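Small Kitchen FAQ
Posted November 11, 2011

I get the same questions over and over in the comments, so I finally sat down and wrote the answers in one place. If yours isn't on the list, leave it at the bottom and I'll get to it when I can.

How big is your kitchen, anyway?

It's 165 square feet if you count the corner where the door swings open (I do count it, I need every inch). There's one real work surface and everything gets done on it. Chopping, draining, toast, homework, taxes.

Why a dish rack AND a mug tree? Isn't that two things to do one job?

I used to think so too! Then I spent a whole January drying mugs upside down on a towel and waking up to musty mugs. Hung by the handle they get air all the way in. Plates want to stand up on edge, mugs want to hang, and once I stopped fighting that I got my sink back. My friend Mirta Insaurralde still stacks her mugs inside each other and we've agreed not to discuss it.

Does the rack have to be wood?

No, wire is fine. I like wood because it's quiet — metal racks clang, and I wash up late. Mine gets wiped with a little mineral oil when it starts looking thirsty. Don't leave it sitting in a puddle, or the feet go gray.

Where did yours come from?

The mug tree is from Funwood, the dish rack was a hand-me-down. I have no idea if they still sell that mug tree, so please don't write and ask me for a link. I've looked.

Can you show us where things go?

Sure. Plates and toaster oven to the sides, mugs toward the back, pan in the middle.
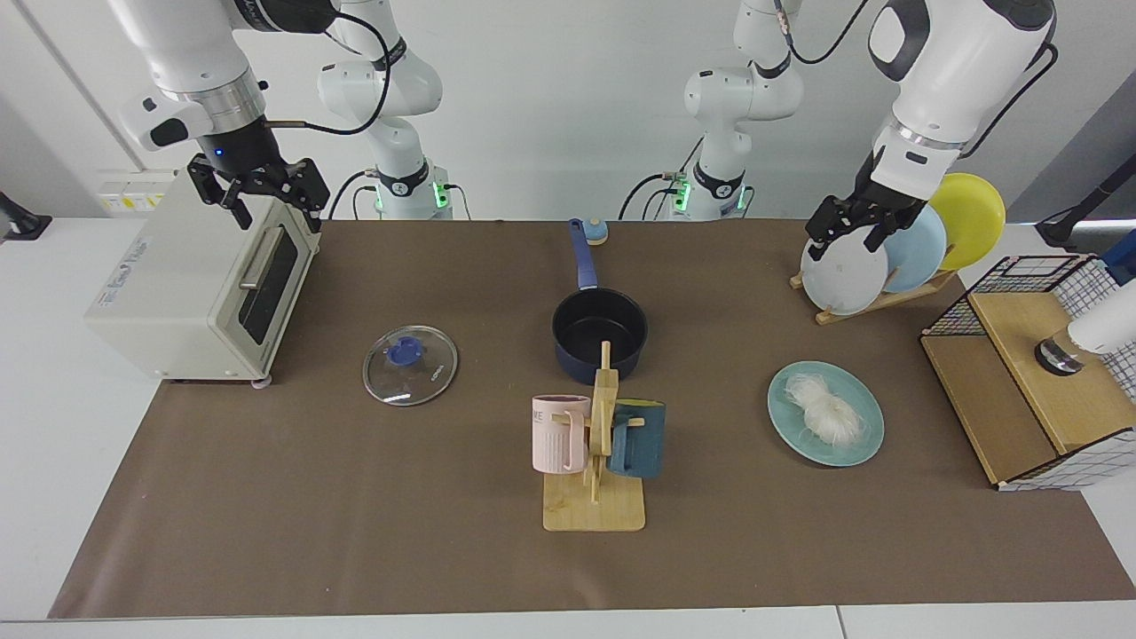
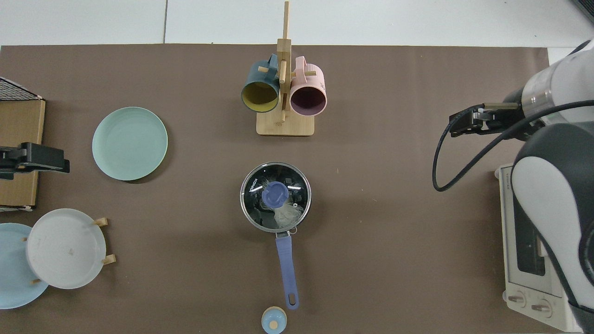
The lid on the pan, blue knob up.

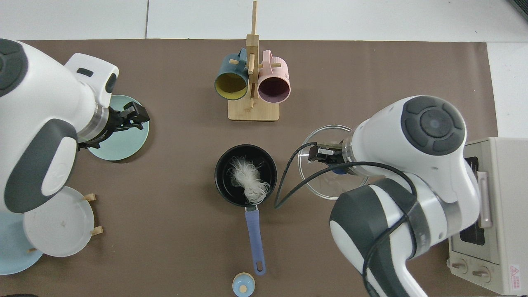 What's the brown mat for?

Mostly noise and scratches. A saucepan set down on a bare white table makes a sound I can hear in my teeth. It also means I can slide the toaster oven around without leaving marks. I bought mine off a roll at Stodesar and cut it with kitchen scissors, and yes, the first cut was crooked.

Do you leave the toaster oven out all the time?

Yep. I tried putting it in the cupboard and I just stopped making toast. Give it some breathing room when it's on, and don't store things on top of it. Empty the crumb tray more than you think you need to.

How many plates do you keep out?

Three, all different colors. With three plates you have to wash one before you eat again, and that has done more for my sink than any chore chart. The rest live in a box on the top shelf for company.

Glass lid or metal lid?

Glass, every time. I'm a peeker, and a peeker with a metal lid never gets her rice cooked. Let a hot glass lid cool off before you rinse it, though.

Will you do a video?

Ifeanyi Effiong has offered to help me put one on Vimeo, and I keep stalling. Maybe when I've repainted. I'm stuck between two whites and they look identical to everyone but me.

Can I repost your layout?

Go ahead, just say where you found it.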